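Equipment Review: Plenero Task Chair and Istov Work Table
Prepared for the Shared Facilities Office by Nesrin Gökçe

Scope

This review covers two items of furniture considered for the shared workrooms on the second floor: the Plenero task chair, in black, and the Istov work table, in a warm brown wood grain. Both were supplied through Plemuvano and used under ordinary working conditions for 26 weeks. Staff were asked to use the furniture as they would any other and to report problems to this office.

Task chair

The Plenero arrived partly assembled. The armrests and base are fitted with the hex key in the box, and the instructions are clear apart from the step on tilt tension, which refers to a knob by a letter that does not appear in the drawing.

Seat padding is firm and has kept its shape. Seat height adjusts smoothly, and the lever can be reached without leaning over. The armrests are less successful. They do not adjust in height, and users who prefer to sit close to their work reported that the arms meet the table before they do. The casters roll freely on tile, perhaps too freely. Soft casters are offered by the supplier and should be specified for any room without carpet.

One chair developed a creak in the backrest in January. Osvaldo Bortolotti of the maintenance section tightened the rear bolts, and the noise has not returned.

Work table

The Istov is a plain table and is the better of the two products. The top is large enough for two people to work side by side, and it does not rock when leaned on. It cleans easily with a damp cloth. Cups left overnight produced no rings, although the office continues to ask that they be removed at the end of the day.

The finish shows dust under overhead lighting, particularly in the late afternoon. There is also no provision for cables. Rooms that need power at the table will require a separate tray — the one made by Yazıcı was tried and fits, but must be ordered separately.

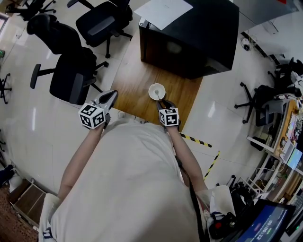

Wood-grain table in one of the workrooms, with a small white cup on top and black office chairs to the left.

Placement

A walkway should be kept clear between the table and any wall desks. Chairs on casters tend to collect on one side of a room over the course of a day, and users are asked to return them before leaving.

Cost and recommendation

The combined order came to nearly 2,000 dollars, including delivery. The table is recommended without reservation. The chair is recommended for general use with soft casters, but staff who sit for the full day should be offered a model with adjustable arms. Requests for either item may be sent to the Shared Facilities Office.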